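Subject: Re: [members] Storage fees and shared rooms at Kemeo House

Dear members,

Further to the message circulated in January, the management board has considered the replies received on the proposed storage fee. The earlier message is quoted below for those who joined the list afterwards.

> From: Graça Leitão
> To: members
>
> The board proposes that groups keeping materials at
> Kemeo House between meetings pay a yearly fee of 100
> euros. Groups using the shared rooms by the hour would
> not be affected. Comments are invited before the fee is
> put to a vote.

Eleven-month agreements will no longer be offered. All new agreements will run for a full year, and a group may leave at any point on giving 6 weeks' notice in writing. Woven baskets and similar open containers may remain on the tables during a booking, but must go back to the store at the end of it.

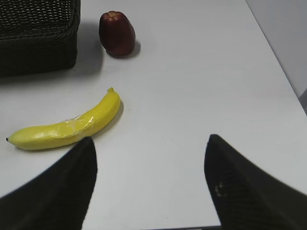
Valter Barros: I support the fee in principle, but a choir with two boxes of sheet music should not pay the same as a theatre group with a full set of costumes. Could the board consider a lower rate for anyone using a single shelf?

The board accepts this point. A reduced rate will be added to the text before the vote, and Wanting Yu has agreed to prepare the wording. Income from the fee is expected to reach 2000 euros in the first year -- enough to cover new locks and the repair of the store room door. Any sum left over will be carried forward to the heating account.

Members are also reminded that bookings close at nine in the evening. Tables should be wiped down and left in position for the next group.
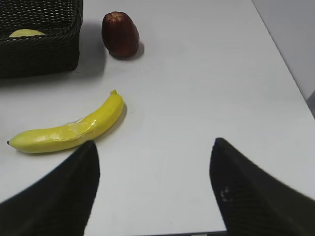
White table, shared room

Questions on the above should be sent to Tiago Correia, quoting reference 1403.

Yours faithfully,
Leonilde Fonseca
for the Management Board

0 shares | 6 comments
Contact the list owner | © Kemeo House | Back to top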